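COMMUNIQUÉ DE PRESSE — octobre

Grestine : un robot à deux bras mis au point dans un atelier partagé apprend les portes en simulation

Grurnach. L'atelier partagé Condance annonce l'ouverture des fichiers de Grestine, robot domestique à deux bras. Plans, code, liste de pièces : tout est en ligne, gratuit. Budget matériel visé : 4 000 euros.

Avant le métal, le virtuel. 1 756 essais de portes déjà lancés sur les ordinateurs de l'atelier, le soir surtout. Angles, poignées, seuils — tout y passe.

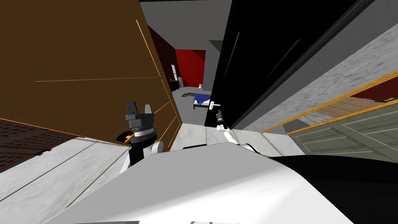 Grestine en simulation, pince droite juste sous la poignée blanche de la porte noire. Rendu : atelier Condance.

« On casse rien en simulation, donc on ose. La poignée c'est le plus dur, le lit au fond on verra après », indique Kimutai Mohamedi, à l'origine du projet.

Prochaine étape : montage du premier bras réel, sur l'établi du fond. Les pièces imprimées sont prètes, reste le câblage. Démonstration publique prévu à 18 h, salle Fajardo, 100 places, entrée libre. Date à confirmer sur place.

Contact presse : Kimutai Mohamedi, atelier Condance, bureau 101, Grurnach.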